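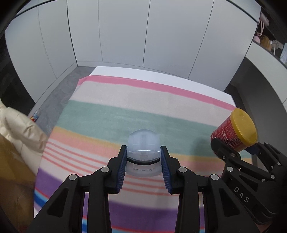 How to Sort Out a Drawer of Plastic Containers and Lids

By Bo-ram Ryu
Updated July 2023

Every kitchen I have lived in has had one drawer that won't close. Ours in the Derkville apartment held takeout tubs, round food canisters, clear molded pieces from packaging, and a great many lids. I put it off until November, when the drawer front came loose from being forced. The method below is the one I used then, and I have used it again since on the bathroom cabinet and the shelf over the washer.

Plan on an afternoon for a full-size drawer. A small one takes less.

What you need

A table you can walk around
A tablecloth or an old sheet
A dish towel
Masking tape and a marker
A bag for recycling and a bag for trash
One box for things you can't decide on

Cover the table

Put the cloth down first. Round containers roll on a bare tabletop, and small clear pieces disappear against a shiny surface. A striped cloth is good for this job. Clear plastic shows up against the stripes, and you can use the colors as lanes, with lids on one stripe and bottoms on another. If the cloth slides, tape the corners to the underside of the table.

Leave the chairs pushed back. You will be moving from side to side and it is easier standing up.

Empty everything

Take the whole drawer out if it lifts off its runners and set it on the floor. Otherwise empty it by hand. Don't sort yet. Get every piece onto the cloth, including whatever is stuck in the back corners. Then wipe out the drawer with a damp towel and leave it open to dry while you work.

If you have more than one drawer of this stuff, do them together. Lids migrate. Half of our missing ones were in the drawer with the dish towels.

Match lids to containers

Start with the containers that are easiest to recognize: printed ones, colored ones, anything with a lid in a contrasting color. Close each one and check the fit.

For a press-on plastic lid, push down around the whole rim with your thumb. It should sit level. Turn the closed container on its side over the cloth and give it a light squeeze. If the lid pops up, look for a split in the rim. A split lid can't be fixed — put it in the bag.

For a screw lid, turn it backward until you feel the threads drop into place, then forward. If it goes on crooked, take it off and start over. Old sauce in the threads is the usual trouble, and an old toothbrush gets it out.

Once a pair is confirmed, leave it closed and move it to the far end of the table. Keep the matched and unmatched groups well apart.

Go through the clear pieces

Clear and tinted plastic takes the most time. Hold each piece up to the light and look for cloudy patches and hairline cracks. Run a finger along any ridge or seam. Dried food collects there and is hard to see in clear plastic until you tilt it.

Molded marks are worth reading. Look on the bottom of the piece for the recycling number, a size, or a microwave symbol. If the mark is too faint, lay the piece over a dark stripe and look at it from a low angle.

Some pieces will turn out to be packaging, such as the dome off a bakery item or the tray from inside a box. I used to save these for seedlings. My husband, Si-woo Seok, pointed out that we had no seedlings. Keep one or two if you have a use for them this month.

Decide what stays

A container stays if it closes, is clean or can be cleaned, and has held something in the past year. Loose lids go. Bottoms without lids can stay if you want them as drawer dividers, and shallow ones work well for rubber bands and batteries.

Canisters that food came in are good for dry goods, but cover or remove the old label if the contents change. Wash them, dry them with the lid off overnight, and write the new contents on masking tape. Put the tape on the side. If you put it on the lid, the label moves when the lids get swapped. Don't use a container that once held a cleaner or anything else that isn't food.

Put it back

Tall containers go at the back, upright. Nest the bottoms by shape, round with round and square with square, no more than 4 deep — any taller and the stack tips when the drawer opens. Stand the lids on edge in a bin at the front, largest to smallest. Keep the lid on anything with an odd fit so the pair stays together.

Leave some space empty. If you have to push down to shut the drawer, take out one stack and go through it again.

The undecided box

Write the month on the box and put it in a closet. If you need something, go get it, and it has earned a spot in the drawer. After 3 months, recycle the rest without going through it.

Shake the cloth out over the sink before you wash it, and check the folds first. I found the cap to our salt shaker in ours.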